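Hivska Community Hall, Sandton Road
Floors and Access Inspection Checklist with Inspector's Comments
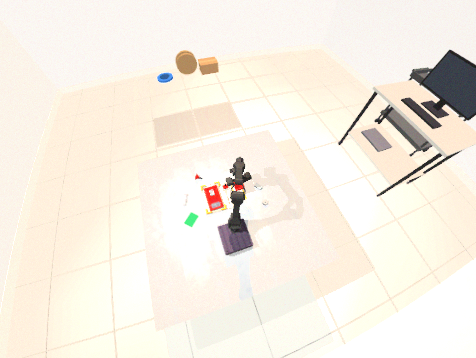
Section 1: Entrance and lobby

1.1 External steps free from loose or broken edges. SATISFACTORY
Comment: The second step was repaired in July and the mortar has held.

1.2 Handrails secure on both sides. ACTION REQUIRED
Comment: The left-hand rail moves at its lower bracket. The bracket is to be refixed before the hall is next let for a public event.

1.3 Entrance matting flat and properly seated in its well. SATISFACTORY

1.4 Ramp gradient and surface suitable for wheelchair users. SATISFACTORY WITH COMMENT
Comment: The surface is sound. Moss is forming along the north edge and should be brushed off each month during the winter.

Section 2: Main hall floor

2.1 Tiles sound, level and firmly bedded. ACTION REQUIRED
Comment: Tapping showed 17 hollow tiles, nearly all of them beside the kitchen hatch. None has lifted. The contractor, Girard, has been asked to quote for lifting and relaying.

2.2 Grout complete. SATISFACTORY WITH COMMENT
Comment: Minor losses near the stage. To be made good at the same visit as item 2.1.

2.3 Cleaning product suitable for the floor finish. ACTION REQUIRED
Comment: The product in the cleaner's cupboard leaves a film which becomes slippery when wet. Hirers had reported this twice. Remaining stock is to be withdrawn and the neutral cleaner named in the hall manual used instead.

2.4 Wet floor signs available. SATISFACTORY
Comment: Four signs held — one has a cracked hinge and should be replaced.

Section 3: Escape routes

3.1 Routes at least 1,000 mm wide throughout. ACTION REQUIRED
Comment: Stacked chairs reduced the rear corridor by 300 mm. They were moved during the inspection. The corridor must not be used for storage at any time.

3.2 Final exit doors open fully without a key. SATISFACTORY

3.3 Emergency lighting operates on test. SATISFACTORY WITH COMMENT
Comment: All fittings lit and remained lit for 60 minutes. The fitting above the rear door was noticeably dimmer than the others.

3.4 Threshold strips fixed and flush. NOT INSPECTED
Comment: The store room was locked and the key was not on site. To be checked at the follow-up visit.

Follow-up
Items 1.2 and 2.3 are to be closed by Monday. The remaining actions will be reviewed when the quotation has been received.

Inspected by: Buppha Sriwong, Kesel Property Inspection
Copy to: Hall office; lettings desk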